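Sorting table and fittings: your questions

I get the same handful of emails every month, so I've finally put the answers in one spot. I run the second-hand plumbing parts bench at Kendstead, and if yours isn't covered, just write to me (Fitriani Setiawan) and I'll add it!

What do you actually sort?
Mostly white plastic pipe fittings. People drop off leftovers from bathroom renos and we split them by shape and size. We've put 2,587 through since April, which still amazes me.

Why bins and not shelves?
I tried shelves. Everything rolled off. Blue plastic bins under the belt are easier to reach into, and they wash out with a hose when somebody donates a fitting full of old silicone.

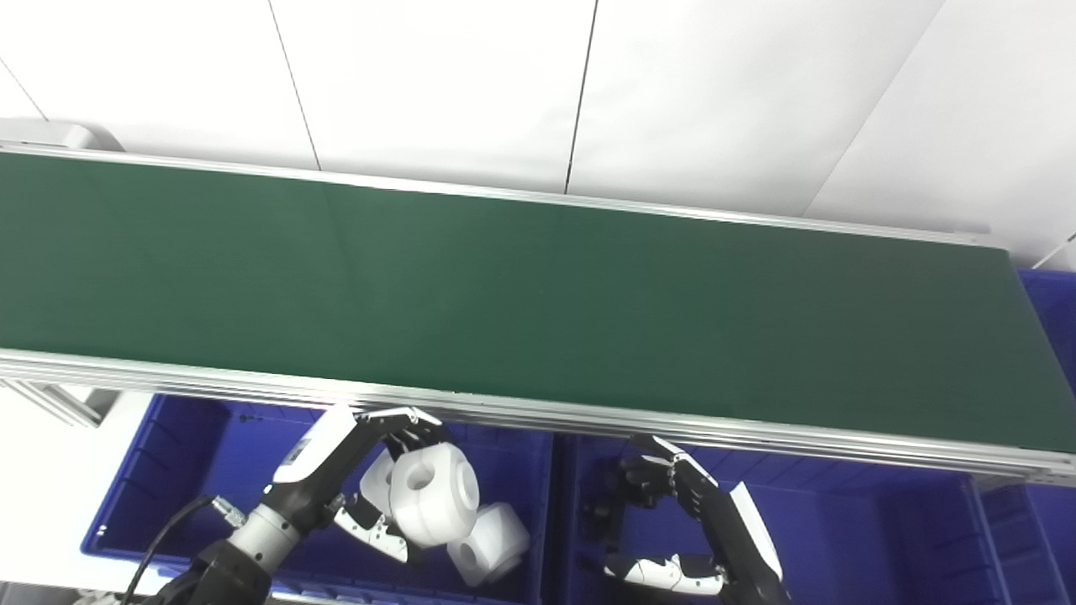 Do the fittings need to be clean when I bring them in?
A rinse is plenty. Please don't glue anything together "to save space" — I can't get it apart again and it ends up in the rubbish. Elbows, tees, couplers and end caps are all welcome, any colour.

Is a belt overkill for a small bench like yours?
Maybe a bit! Ours has a dark green surface and aluminium rails, and I wouldn't go back to a trestle. Somtochukwu Lawal talked me into it after I'd spent a whole winter bending over a table, and my back is very grateful.

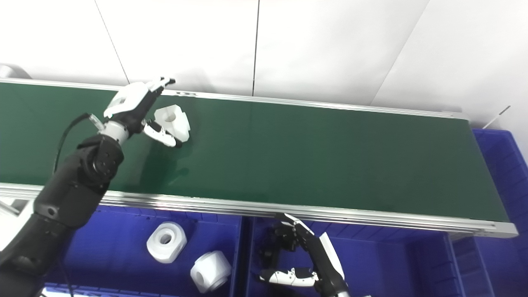 How do you look after the belt?
Warm water, a drop of dish soap and an old tea towel, then I leave it to dry before anything goes on it. I skip the solvent cleaners. Grit loves the grooves in the rails, so I go along those with a paintbrush (an old toothbrush is fine too).

Can I buy just one fitting?
Yes, of course. Bring the old one along if you can, because "the medium one" could be any of 34 things in my bins.

Do you take brass or copper?
Not at the moment, sorry. Try Ogundipe, they take metal by the bucket.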